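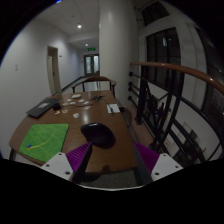 Serolero Games announces open season for Lanterns of Bala

Plirnutville, 18th May — Serolero Games today announced the start of the first open season of Lanterns of Bala, its free online adventure game for computer browsers. The season opens to all registered players following a closed trial held throughout April, and will introduce a new region, a shared harbour and a revised system of guild travel.

Lanterns of Bala is set on an island chain where the lighthouses have gone dark one after another. Players take the role of apprentice keepers who travel between the islands, restore the lamps and learn why the old keepers left their posts. The game may be played alone or in a crew of up to five, and progress made in one form of play carries over to the other.

The closed trial was conducted with 483 registered players, who completed the opening chapter and submitted written comments through the game's own message board. Serolero Games received 129 reports of faults during the trial. All faults that prevented a player from finishing a quest have been corrected, and the remaining items, most of them concerning the wording of quest notes and the placement of map markers, will be dealt with in regular updates during the season.

New region: the Rao Shallows

The principal addition for the open season is the Rao Shallows, a stretch of reefs and tidal flats lying to the south of the starting islands. The water level in the region rises and falls on a fixed cycle, and certain paths, caves and wrecks can be reached only at low tide. Players who are caught by the returning water will be carried back to the nearest jetty and will keep everything they have collected.

The Rao Shallows contains its own chain of quests, a new class of small sailing craft and a colony of salt traders who buy and sell goods not found elsewhere in the game. Prices offered by the traders change with the tide. Entry to the region requires completion of the first lighthouse quest — a requirement that every participant in the April trial has already met.

Shared harbour and guild travel

Bala Harbour, which appeared in the trial as a closed location, will open as a meeting place for all players on the same server. It includes a notice board for crew requests, a repair yard and a storehouse in which guild members may leave supplies for one another. Items placed in a guild storehouse can be withdrawn only by members of that guild, and a record of withdrawals is available to the guild leader.

Guild travel has also been changed in response to comments from the trial. Under the previous arrangement, a crew could set sail only when every member was standing at the dock. A crew may now depart once more than half of its members are aboard, and those who arrive later can join the vessel at its next port of call. The colour of a guild's sails may be chosen at the repair yard at no cost.

Controls and access

The game runs in current desktop browsers and does not require a separate download. It can be played entirely with a mouse, entirely with a keyboard or with a combination of the two. All keys may be reassigned from the settings page, and the size of on-screen text can be increased without affecting the layout of the map. Captions are provided for all spoken dialogue, and a steady-camera setting is offered for players who find the motion of the sea uncomfortable.

Lanterns of Bala is free to play. Optional items, limited to clothing and ship decoration, are offered in the game's shop. No item sold in the shop affects the strength of a character or the speed of a vessel. Accounts registered to players under the age of majority have the shop switched off by default, and it may be turned on only by a parent or guardian.

Accounts from the closed trial

Players who took part in the closed trial will keep their character names and may choose either to continue from their last saved position or to begin again. Those who begin again will retain the trial keeper's coat, which will not be offered at any later date. The choice must be made at first log-in and cannot be reversed.

New players may register through the Serolero Games website. Registration requires a valid email address and a display name that meets the community guidelines. The complete list of changes between the trial and the open season, including adjustments to quest rewards, is posted on the game's message board.

About Serolero Games

Serolero Games is an independent developer of online adventure and puzzle games based in Plirnutville. Lanterns of Bala is the studio's first title with shared online play.

Media enquiries may be directed to the communications office, Serolero Games, 528 Rao Street, Plirnutville. Logos and game artwork are available to members of the press on request.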